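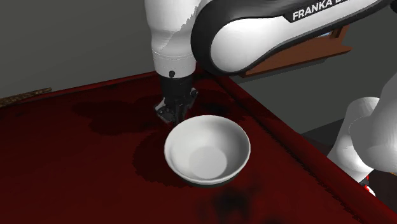 Simulated cells get the same checklist as the real ones at Mallbridge, with the floor and power items swapped for model checks. Go through every line before a task is released to Hakthorpe for batch runs. In the bowl task the fingers stop just above the rim, close enough that a small offset in the bowl position can turn a grasp into a collision, so section 2 is done with the arm in that pose. Mark each item OK, FIX or N/A.

**Cell:** Flullico bowl task, single arm
**Checked:** Jun 19, 2024
**Runs reviewed:** 1,777

## 1. Before loading

- [x] Task file matches the released version – OK
- [x] Joint limits and speed limits loaded from the shared file, not typed in by hand – OK
- [ ] Stop command tested from the console – FIX. Works, but the log entry has no time on it.

## 2. Approach and grasp

- [x] Gripper points straight down before the final move – OK
- [x] Approach speed capped at 60 mm/s – OK
- [ ] Finger contact with the rim reported as contact, not as a fault – FIX. Of the runs reviewed, 1,272 reported it correctly. The rest used the old fault code from January.
- [x] Clearance between fingers and tabletop at least 5 mm at the lowest point – OK

## 3. Work surface

- [x] Collision shape of the table includes the raised lip – OK
- [ ] Collision shape of the bowl is hollow – FIX. It loads as a solid block in one variant. Fingers can't go inside the rim there, so grasp results from that variant don't count.
- [x] Dark table finish and shadows left on for camera tests – OK. Don't lighten them to get a better detection score.

## 4. Release

- [x] Inspector is not the person who built the task – OK
- [ ] All FIX items closed and rechecked – open

Comments: Hold the release until section 2 is clean. The log time in section 1 can follow in the next update. Recheck only the changed items, plus the stop command, and save the new sheet next to this one.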